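Home | Meetings | Minutes | Build Log | Members | Contact

Sulitz Makers - Gripper Group
Minutes of the monthly meeting, Sunday, June 9, 2024

Present: Sinéad Foley (chair), Jae-in Seok, Aurel Ciobanu, Ese Shehu (minutes)
Apologies: Aminu Oyelaran

1. Last minutes

Accepted with one fix. The spare finger set was ordered from Skevard, and the minutes said Trikov. Aurel has the receipt.

2. State of the hand-held pair

Jae-in reported first and had plenty to say. Both grippers have been stripped, cleaned and put back together, and the left one closes so much better than it did in the spring that we passed it around the table twice. The stiffness came from grit in the slide. He wiped the rail, put on a very thin coat of the dry lubricant and worked the trigger by hand until it ran freely from end to end. Please do not use the spray oil from the bike shelf on it again!

The right gripper had a loose finger mount. Two screws had backed out, one nearly all the way. Both are in again with thread locker, and Jae-in drew a paint line across each head so we can see at a glance if they move. Sinéad loved this and wants paint lines on everything. Agreed for the finger mounts and the cube brackets, to start with.

The log stands at 1,276 open-and-close cycles on the right gripper since the finger pads were changed, and 3,190 on the left. The left pads are getting shiny at the tips. Ese will swap them before the next long session and keep the old ones for comparison.

3. Marker cubes

Long discussion, good one. Aurel found that the tracking dropped out whenever the left cube was turned toward the window, and he blames the glossy print. He reprinted one face on matte paper and the dropouts on that face went away. Everyone was delighted, Aurel most of all. We will redo all the faces on both cubes in matte. Things to watch:

- print at 100 percent, no "fit to page"
- measure the black square with calipers before cutting
- keep the white border, the tracker needs it
- glue stick only, the wet glue made the paper ripple
- note which face has which marker before peeling the old one off

Sinéad asked whether a new cube means a new calibration. Yes, if the bracket comes off. If only the paper changes, a quick check against the board is enough, and Jae-in will add that to the setup sheet.

4. Harness and cables

The harness straps should be snugged up before the grippers are picked up, then left alone for the session. Ese had hers too loose last time and the view had crept down by the end of the afternoon. We'll add a strap check at the halfway break. 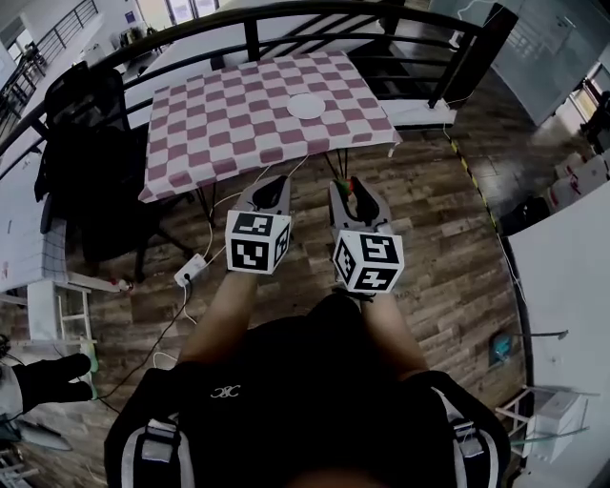 Aurel wants the cables on the floor sorted out before anything else gets bought, and the rest of us agreed. He will run them together along one side, tape them flat and put a label at each end. Cost of the floor cover he likes is $21 from Ponce, approved on the spot.

5. Setup sheet

Jae-in read out his draft. Order of work is now: power on, check the fingers close flush, check the paint lines, wipe the cubes with a dry cloth, harness on, board check, then start. It took him four minutes when he tried it at home with a stopwatch, and he is sure he can get that down. Sinéad asked for it in large type. Ese asked for a line about charging afterward, as we came in to a flat battery twice in a row.

6. Money

We have $490 left for the year. Sinéad would like to keep enough back for a second set of fingers in December, when Skevard usually has its sale. No objections. Aurel floated a softer finger with a ribbed pad that he has been drawing - he brought a sketch and it looks great. He can print two pairs from what is already on the shelf, so no vote needed.

7. Actions

Jae-in: setup sheet, large type, with the board check and charging lines added
Aurel: matte faces for both cubes, floor cables, ribbed pad test prints
Ese: new pads on the left gripper, update the cycle log
Aminu: to be asked if he can lend the good calipers
Sinéad: paint pen, two colors

Ese to send the log file around with these minutes.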